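FOR IMMEDIATE RELEASE

Partington School's Enum Robotics Club Invites the Community to Meet Pumska, the Two-Armed Tidying Robot Its Students Have Been Teaching All Year

TRANDLEY, June 18, 2025 - The Enum Robotics Club at Partington School is delighted to announce that its year-long student project, known to everyone in the building as Pumska, will be open to families, neighbors, and anyone else who is curious at an end-of-year open house in the school library on the last Saturday of the month. The doors open at 2 p.m., admission is free, and there is no need to reserve a spot.

Pumska is a pair of robot arms set up at a table, along with a good deal of software, several drawers of spare screws, and a collection of household things that has been growing since the fall. The job the students gave it sounds simple enough: pick up a small object and put it in a basket. Anyone who has asked a young child to do the same thing at the end of a long afternoon will understand why it has kept 36 students busy for an entire school year, and why a great many of them have asked if they can keep going over the summer. (They can! More on that further down.)

The club takes in students from every grade at Partington, and it has never asked for any experience. Some of this year's members came in already writing their own programs at home. Others joined because a friend did, or because the meetings come with snacks, and a fair number of those are now the ones who stay to check the cables before the lights go off. The work is divided into small crews that trade jobs through the year, so that everyone gets a turn at driving the arms, looking after the cameras, writing code, and keeping the logbook, a job the students grumble about and then take very seriously.

"When we started, I think most of us pictured a robot doing something enormous," said the club's faculty advisor, who also teaches physical science at the school. "Then we spent a whole meeting trying to get one soft little object over the edge of a basket and let go of it nicely, and there was so much cheering when it worked that the class next door came in to see what was the matter. After that we knew what we were doing for the rest of the year."

Pumska learns from demonstrations. A student drives the arms by hand through the whole motion, from the first reach to the release, while the cameras and the computer record what the arms are doing. The crew then resets the table, moves things a little, and goes again. Over the course of the year the students have recorded 2,000 of these demonstrations, each one entered in the log with the driver's initials and a note on how it went. A trained program then tries the task with no hand on the controls, and the students watch, write down where it hesitated, and decide what it needs to see more of.

Two views from the project, the first from beside the table and the second from a camera down at the gripper:

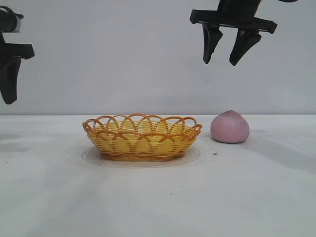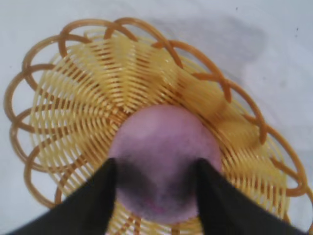
Choosing what to practice with has been a project of its own. Early in the year the crews brought in whatever they had at home, and the first table looked a bit like a yard sale, with toy cars and measuring cups and somebody's grandmother's yarn. The club soon settled on a few habits. Each object has to be safe to drop, light enough for the fingers, and easy to replace, and a new one goes in front of the arms only after a student has written a page on how it ought to be held. Soft things turned out to be the favorites. They forgive a clumsy grip, and yet a student who squeezes too hard will still be told so by the rest of the crew.

Baskets have their own pages in the log. A shallow one is easier to reach into, and a light one will slide if a finger catches the rim, so the drivers learned to come in from higher up and take their time on the way down. One of the longest entries of the spring concerns nothing but the last inch before letting go. The student who wrote it is in eighth grade, and the entry includes a drawing, a correction to the drawing, and a polite note asking whoever uses the arms next to please read both.

There have been disappointments along the way, and the students have asked that they be included in this announcement, so we are glad to do so. A winter rewrite of the control program lost several weeks of progress and had to be undone. A batch of recordings was made with one camera switched off, which was discovered only after the whole batch had been labeled. For much of the early spring the trained program did very well with the basket on one side of the table and quite poorly with it on the other, and it took a patient crew going back through the log to find that nearly all of the demonstrations had been made by drivers who liked to set the basket in the same place. The following meetings were spent making new ones, with the basket position drawn from a coffee can full of paper slips. The coffee can has remained in use.

"I used to think the computer was the hard part, and that we were only feeding it," said one tenth-grade member who has been with the project since its first meeting. "Now when it does something strange I go and look at what we showed it. Most of the time we taught it that. I've gotten a lot more careful about how I do things when I'm driving, and my mom says I've gotten more careful about putting away the dishes, too, but I don't know if that's connected."

The project was made possible by a $2,000 award from the Partington School Parents' Fund, which went toward cameras, replacement fingers, and a sturdier table than the one the club began with. The school is very grateful for it, and grateful as well to the library staff, who have put up with a great deal of beeping, and to the many Trandley families who have driven students home after meetings that ran longer than promised.

What to Expect at the Open House

Visitors are welcome to come and go as they please. The crews will run live demonstrations lasting 30 minutes each throughout the afternoon, with time in between for questions and for letting the motors rest. In the first half of each demonstration a student will drive the arms and talk through what they are doing, and in the second half the trained program will have the table to itself. The students would like everyone to know ahead of time that it may miss, and that they would rather you saw it try a new arrangement of the table than one it has practiced to death. Suggestions from the audience on where to set the basket will be taken, within reason and within reach.

Guests of all ages will also be able to try driving the arms themselves at the end of each demonstration. Younger children should come with a grown-up, long sleeves should be rolled up, and drinks need to stay on the far side of the room. Pages from the logbook will be on display near the entrance, along with the drawings, the early fingers that did not work out, and a short film the students edited from the year's recordings. The film is a good place to sit down for a while if the line for the controls gets long.

Refreshments will be served in the hallway. The library is on the ground floor and fully accessible, and parking is available in the school lot on the gym side of the building. The front lot will be closed for resurfacing, so please follow the signs around.

Summer Sessions and Next Year

By popular request, the club will continue to meet through the summer on a smaller scale. Summer sessions are open to current Partington students and to those who will be starting at the school in the fall, and no experience is needed. The crews hope to use the time to have both arms working together, with one steadying the basket while the other fills it. They have talked about this since the winter, and they have tried it just enough to find out how much the two arms like to get in each other's way.

In the fall the club plans to invite other schools in the Trandley area to bring their own students for shared build days, and to make the project's log and recordings available to any classroom that would like to work with them. Teachers who are interested are warmly encouraged to come to the open house and introduce themselves to the advisor, who will be the one near the controls with the clipboard. Sign-up sheets for the summer sessions will be at the welcome table, and forms may also be picked up from the school office through the end of June.

About the Enum Robotics Club

The Enum Robotics Club is a student club at Partington School in Trandley, open to students in every grade. Members design, build, and program their own projects with the support of a faculty advisor, and they share their work with the community at an open house each year. Pumska is the club's first project with robot arms, following several years of wheeled robots, some of which still live on top of the supply cabinet and may be brought down for the occasion if their batteries will hold a charge.

Media Contact

Members of the press who would like to attend the open house or visit a summer session are asked to get in touch with the Partington School office, care of the Enum Robotics Club. Students and the faculty advisor will be available for interviews between demonstrations. Please let the office know ahead of time if you plan to bring lights or a large camera, so that the crews can save you a place beside the table.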